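Two hours at the Lirnent open day

I went to the Lirnent open day in November mostly because it was free and a short walk from the tram. The flyer promised "the end of washing up", and I've been washing up for long enough that I was willing to be talked into it.

They had the place set up like a trade show on a small budget. Dravia had a stand near the door with a lawnmower going back and forth over a strip of fake grass. Zaugg were handing out pens. The queue was for the kitchen demo, which belonged to Groreck, and there were roughly 25 of us packed in behind a rope with a colour brochure each.

The job sounds simple. You give the robot a tray of dirty dishes, it sorts out what's rubbish and what's crockery, and the crockery goes in the rack ready for the machine. The presenter talked about this for a good while before anything moved. I'll give them credit for the mess, though. I was expecting two spotless plates and a plastic apple, and the tray had used plates in a stack, a mug on its side with something cream-coloured all around the inside, a scrunched napkin, a chopstick, a plastic fork and a carrot. It looked like my sink after the family's been over. 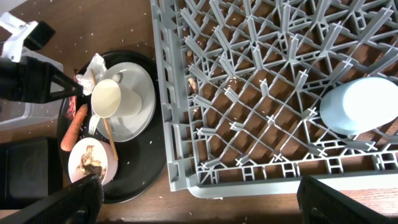
My sister reckons I'm missing the point, and that a cafe wouldn't care how slow the thing is as long as it keeps going after everyone's gone home. Fair enough. But cafes don't leave the tray sitting under a nice bright light with an engineer standing beside it, and I'd like to see what happens on a night when there's a steak knife under the napkin.

I asked about speed and was told it was "improving all the time". I asked what it does with a wine glass and got told that was on the roadmap. I asked the price and that one did get a number: 3000 a month on a lease, service included, minimum term 2 years. The bloke next to me laughed out loud at that. You could buy a lot of paper plates.

What bothered me more was the scraping. Getting a mug into a rack is one thing, but somebody still has to deal with the muck in the bottom of the bowl, and the brochure skips straight from dirty tray to clean cupboard. There are six steps in the diagram and none of them is scraping. When I brought it up, the presenter said the customer's dishwasher would handle it - she has clearly never cleaned a dishwasher filter.

I took a pen from Zaugg on the way out. It's a decent pen.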